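Search tips Enter keyword Go

Caring for Stone Counters, Painted Cabinets and Brass Handles

Household Advice Service, Kalonthorpe
Prepared by Liv Holmgren. Revised December 10, 2019.

The Service receives more inquiries about kitchen surfaces than about any other part of the home. Most of the damage described to us comes from the wrong cleaner used often, and much of it can be avoided with mild soap, warm water and a soft cloth. The guidance that follows applies to private homes and to the shared kitchens in our residential buildings.

Marble countertops

Marble is easily marked by acid. Vinegar, lemon juice, wine and tomato sauce will dull a polished surface, and the pale spot that remains is a change in the stone itself -- no amount of wiping will remove it. Blot spills promptly. Do not rub, as this spreads the liquid.

For daily cleaning, add a few drops of dish soap to a bowl of warm water. Wring the cloth well, wipe the counter, rinse with a second cloth and dry with a towel. Tea and coffee leave brown rings on unsealed stone, so a tray or trivet is recommended wherever a teapot is normally kept. 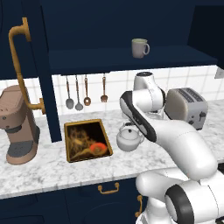
Testing the seal

Place a spoonful of water on the counter in an area that sees regular use and leave it for 22 minutes. If the stone has darkened when the water is wiped away, the seal has worn and should be renewed. Follow the directions on the sealer, and keep food off the counter until the product has cured. Residents of Service buildings should not apply sealer themselves; the maintenance office does this each November.

Tile and grout

Glazed wall tile needs little more than a damp cloth. Grease collects first in the grout behind the stove. Mix baking soda with enough water to form a paste, apply it with an old toothbrush, wait 5 minutes and rinse. Bleach should not be used where it may run down onto stone. Never combine bleach with any other cleaner.

Painted cabinets

Dark paint shows fingerprints, flour and streaks more readily than white. Clean the doors from the bottom upward, then rinse from the top down, and dry them at once. Recessed panels hold dust along their edges; a dry, soft paintbrush will clear it before any water is used. Scouring powders and melamine sponges leave shiny patches on a matte finish and should be avoided.

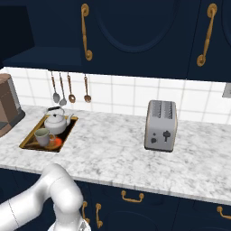
Small chips may be touched up with matching paint on a fine artist's brush. Two thin coats give a better result than one heavy coat. Keep a labeled jar of the original paint for this purpose, with the name of the color and the date of purchase on the lid.

Brass handles

First establish whether the brass is lacquered. Lacquered brass should be washed with soapy water only, as polish will break down the coating. Unlacquered brass may be polished, though many households prefer to let it darken. Remove the handles before polishing where possible. If they must stay in place, cover the paint around each mount with low-tack tape -- polish stains paint quickly.

Tighten loose screws by hand. A power driver can strip the thread or crack the door.

Reader comments (2)

Anisa Khoo: The paintbrush method worked well on our cabinet doors. May I ask whether it is also suitable for window shutters?

Robles: Please note that some granite needs sealing too. Ours failed the water test after one winter, and we had assumed it was only a concern with marble.

Contact the Service | Copyright 2019 Household Advice Service, Kalonthorpe | Back to top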